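15 Jul 2022
By Celina Śliwiński

Search this site Search Go Advanced search

Notes for Session 13: Timestamps, Lag and Other Lies

Last session we trained a policy to pick up small desk objects from wrist camera views. It reached for each one with great confidence, slightly after it should have. Most of you blamed the network. The network was fine. It had learned exactly what we gave it, and we gave it pictures and gripper widths that did not belong to the same moment.

Every sensor has a delay. The camera exposes, reads out, compresses and sends, and only then does your logger stamp the result with the time it arrived. The gripper encoder is much quicker. Pair the two by arrival time and each image gets a width from its own future. The fingers look open and the label says closed.

Measure the delay before you correct it. Lilibeth Ignacio's method is still the one we use in the Iravdale lab: open and close the fingers in a steady rhythm, pull the finger gap out of the images, and slide one curve over the other until they agree. The shift is your lag. Subtract it from the image stamps, then interpolate the widths to match.

The April set has 176 demonstrations. In 24 of them the stamps run backward at least once – the logger had its clock corrected while recording, and nothing in the file complains. Drop those episodes. Sorting the stamps will make the error message go away and leave you with the error.

At run time the problem comes back wearing a hat. The policy sees an old image, spends a while thinking, and returns a list of actions whose first few are already out of date. Skip them. If you play the list from the top, the arm will spend its day politely reenacting the past.

For the lab: plot both curves before and after alignment, and hand in the plots with your code. A plot without axis labels will be graded as abstract art.

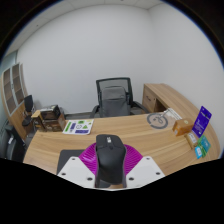
Why not leave the lag in and let the policy learn around it?

Because the lag on the real arm is rarely the same as the lag in the recordings, so a policy that has absorbed one will be wrong about the other. Align the data first, then handle the run-time delay separately, where you can measure it and change it.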